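Cinzia Amato launches Zodeck, a weekly letter and podcast on world politics for people who gave up on the foreign pages

Saturday, June 17, 2023

Hello, I'm Cinzia Amato, and I'm very happy to say that Zodeck is open to everyone as of this morning!

If you've read my columns for Cirillo over the years, you'll know I have a bee in my bonnet about how foreign affairs gets written up. Most of it is aimed at people who already agree with each other, in words the rest of us would never use over dinner. I've been as guilty as anyone (I once used "multipolar" four times on one page, and my editor let me). So Zodeck is my go at doing it differently. It's a letter every week and a long conversation to go with it, all about how power, trade and technology push countries together and pull them apart.
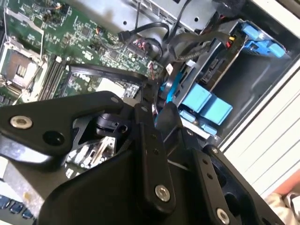
We've been trying it out since December with 300 readers, and they have been wonderfully blunt. They told me the first letters were too long. They wanted maps - lots of them - and fewer quotations from dead statesmen. They also wanted to hear from people I disagree with, so every other conversation will be with somebody who thinks I've got it wrong. I recorded the first of those last week and came out of it having changed my mind on sanctions, or half changed it anyway.

The opening series is called The Long Quarrel and runs to 10 parts. It looks at the rivalry between Washington and Beijing from the places stuck in the middle: port towns, small countries with big neighbours, governments that would like to trade with both sides and be shouted at by neither. Part one is about shipping lanes and who pays to keep them open. Part two asks what Europe wants, and I warn you now that I don't give a straight answer. Chips and computers come up in part four, which is the one my trial readers argued about most. 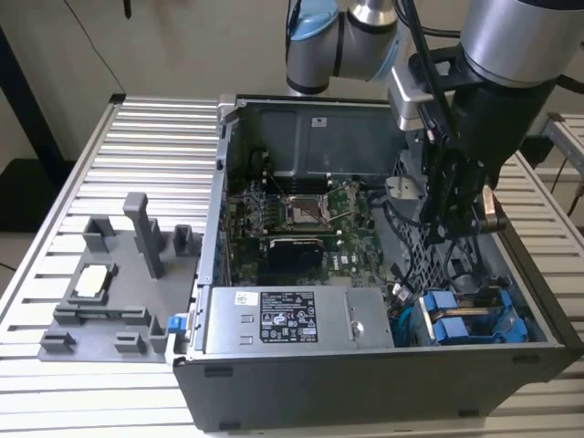 I should say who is behind all this. Zilo is publishing the letter and looking after the subscriptions, and Samex is producing the conversations. Neither of them sees a word before it goes out, and that was the first thing I asked for when we sat down to talk. There are no adverts and there won't be any sponsored trips either. If I go somewhere, Zodeck pays for the ticket, and it'll be a cheap one.

The weekly letter is free. Members pay £20 a year, and for that you get the conversations in full, the reading lists and a seat at our evening talks. The first talk is on whether middle-sized countries can still stay out of other people's fights, and there are 70 places, so please do get in early if you fancy it. Students can have membership for nothing - just write to us from your college address.

I'd also love to hear from teachers. A few of you have already asked about using the letters in class, and the answer is yes, please do, copy them as often as you like.

Journalists who'd like an interview, an early look at The Long Quarrel or permission to reprint a letter can get hold of me through the Zilo press desk. I answer most things myself, usually in the evening, and I'm glad to talk on air as well as in print.

Ends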